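Speaker notes: moving member accounts after a merger
Birnside and Brandell savings and loan cooperatives, operations track, session 2

Slide 1. Title
Wait for the door to close. Say the session covers account migration only. Questions on board structure and the member vote go to the afternoon panel.

Slide 2. Starting position
Two ledgers, two account number formats. Birnside used eight digits with a check digit. Brandell used seven digits and a branch letter. Neither format could hold the other, so both sets of members got new numbers. Old numbers stay valid for incoming payments until the end of January.

Slide 3. Matching joint members
776 people held shares in both cooperatives. Matching ran on tax ID first, then date of birth and surname. The first pass left 149 records unresolved. Typical causes: married names, transposed digits, a parent and child at one address. Staff cleared these by hand from the signed membership cards.
Pause here. Someone will ask about fuzzy matching. Answer: we tested it and switched it off, as it merged two brothers.

Slide 4. Loans
Loan terms carry over unchanged. Rate, maturity and payment day are contract items and the merger does not reopen them. The one difference is interest accrual. Brandell accrued on a 360-day year, Birnside on actual days. We kept both methods side by side until each loan pays off. It costs us an extra report every month.

Slide 5. Dormant accounts
Do not read the table aloud. Point to the third row: balances under $70 with no activity. They were moved like any other account. Closing them during a merger invites complaints and the savings are small.

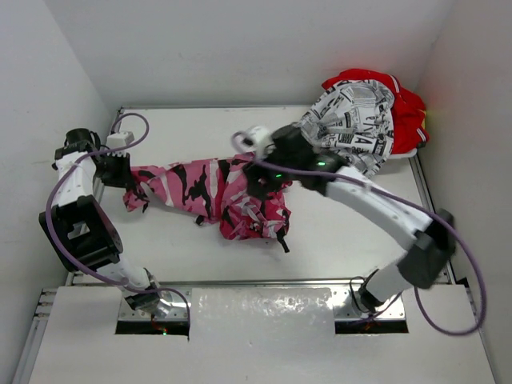
Nabila Lumenta
Operations and Member Records, Mernovthorpe office

Slide 6. Cutover
Ledgers froze at 6 p.m. on Friday. Trial balance was run on each side, then on the combined file. Card transactions during the freeze went to a stand-in limit held by the processor and were posted afterward in time order.
Mention the suspense account - it must return to zero before branches open. Ours did, on the second attempt.

Slide 7. Member letters
Send one letter with the new number, the old number and the changeover date. The Hidayat branch sent a separate notice about opening hours in the same week, and the phones filled up with people asking which letter counted.

Slide 8. Contacts
Leave on screen. Checklist and field mapping are in the handout, pages 3 to 5.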